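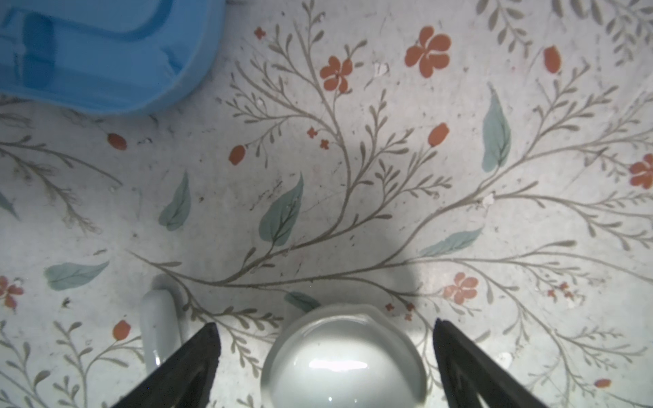
Guesthouse or hotel in Grurnport for a short stay – parking, early ferry, one bad knee

Posted in: Places to Stay – Coast and Islands
Sunday, June 24, 2018

Hi all, hoping for some help, typing this on my lunch break so sorry if its a mess. We're going to Grurnport in September, 2 adults, five nights. Want to be able to walk to the harbor because we've got the early ferry on the last morning and I don't want to be hunting for a cab in the dark.

Trouble is my husband's knee. Stairs OK if there's a rail, but not three flights with suitcases. Lots of the nice old places look like all stairs.

Down to two. The Curnoten, which is the tall guesthouse behind the main street, and the Zavala, the bigger hotel up the hill with the parking lot. Curnoten looks prettier and breakfast is included. Zavala has an elevator (or says it does on one page and doesn't mention it on another??). Emailed both, only heard back from one and they just sent me the price list.

Things I need to know:
Is there a ground floor room at the Curnoten and is it any good or is it next to the kitchen
Where do you put the car if you stay there
Can you get any kind of breakfast before the ferry
Is the hill up to the Zavala as bad as it looks on the map

Not fussy about a sea view. Fussy about a decent shower. Thanks in advance
– posted by saltmarsh_mel

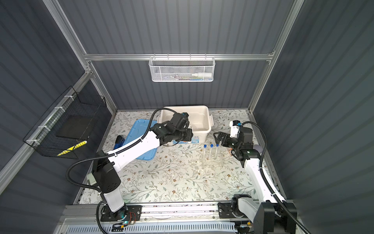

Replies

hillandharbor wrote:

Stayed at the Curnoten twice, last time this spring. Yes there is a ground floor room, just the one, at the back. Not by the kitchen, it's the other side of the hall from the breakfast room, so you do hear cups and chairs from when they start laying up. Didn't bother us, we're early people. Small window onto a courtyard. No view at all. Good shower though, walk-in, proper pressure, and there's a grab rail which might suit your husband.

You have to ASK for it. It doesn't show up as its own thing when you book online, just comes under "double" and they'll put you anywhere. Call, don't email. They're terrible at email. Afternoons are best, mornings they're all doing breakfast.

The house is from 1899 and the stairs are steep, narrow turn on the second landing, so if that room's gone I would honestly look elsewhere. First floor up is manageable but there's only a rail on one side.

Parking – none of their own. You can stop outside to unload, then it's the public lot at the bottom of the street. You can get a weekly ticket from the machine, works out cheaper than paying by the day even for 5 nights. Fills up on market mornings so don't move the car if you don't have to.

Ferry breakfast: they leave you a tray the night before if you tell them. Cereal, fruit, a roll, flask of coffee. Fine. The roll was a bit sad.

Walk to the harbor is flat the whole way, 9 minutes with a wheely case, I timed it becuase my wife didn't believe me.

One more thing, they take a deposit and you only get it back if you cancel well ahead. Ask what the cutoff is when you call, it was different both times we booked.

gullwatch wrote:

zavala is fine. big rooms. hill is steep. wouldnt do it with a bad knee

tworoadsinn wrote:

Going to disagree a bit with the above. We did the Zavala last fall with my mother, who uses a cane, and it was the right pick for us. There IS an elevator but it starts from the lobby and there are a few steps up to the lobby from the front door. That's prob why the website is so vague. Go in from the parking lot side instead, it's level. Ask for a room on that side too, less noise from the bar.

The hill. Yes it's steep, no point pretending. But there's a little shuttle, Rendulico, stops right by the hotel gate and goes down to the harbor and back all day. Pay the driver, cash only when we were there. Doesn't run early enough for the first ferry, so you'd need a cab or take the car down. The hotel booked ours at the desk the night before and it showed up on time.

Are you taking the car on the ferry or leaving it? You didn't say. If you're leaving it, ask the Zavala if you can keep it in their lot while you're away, they let us for a small charge. That would swing it for me.

Breakfast there is extra and not worth it imo. Bakery at the foot of the hill is much better, closed Mondays.

Showers – ours was over a tub. High sided tub too. Mom hated it. They do have some walk-in ones so say so when you book.

saltmarsh_mel replied:

Thank you both, so helpful!! Leaving the car behind, should have said. Going to call the Curnoten this afternoon about the back room and if it's taken I'll try the Zavala for a walk-in shower on the parking lot side. Will post back when I hear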